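Home | News | Printers | Drivers | Support

Clorar Firmware Update Fixes Wireless Dropouts on Vismont Printers

Last updated: Thursday, March 8, 2018

Vismont has released firmware 6.22 for its Clorar line of office inkjet printers. The update corrects a fault that caused the printer to lose its wireless connection after waking from sleep mode. Owners first reported the problem in January, mostly on networks where the router assigns a new address each day.

The download is 14 MB and can be installed from the printer's control panel or over a USB cable. The printer restarts once during installation and should not be switched off until the home screen returns.

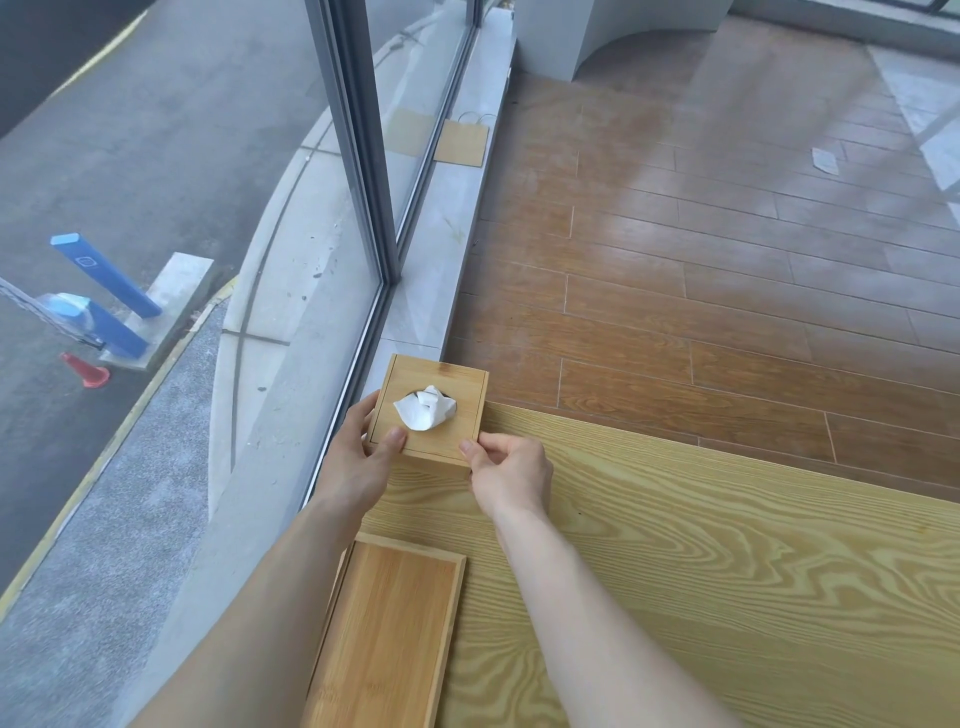
Do saved network settings have to be entered again after the update?

Wireless name, password and scan destinations are kept. Only the sleep timer goes back to its default value and must be set again under Power Options.

Torunn Rønning, product engineer at Vismont, said the old firmware held on to an expired address when the print head parked. "The printer now asks for a new address each time it wakes," she said.

The release also changes how duplex jobs are queued - a paper jam on the second side no longer cancels the pages behind it. Error code 181, which appeared when a third-party cartridge was seated correctly but not read, has been removed.
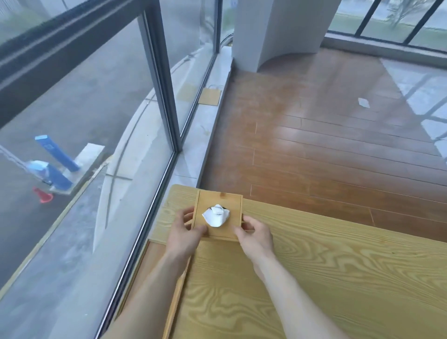 Availability

The firmware is offered for all Clorar models with a touch screen. Models without one need the desktop utility - version 6 or later - to install it.

Contact | Copyright 2018 Fludham Print News | Back to top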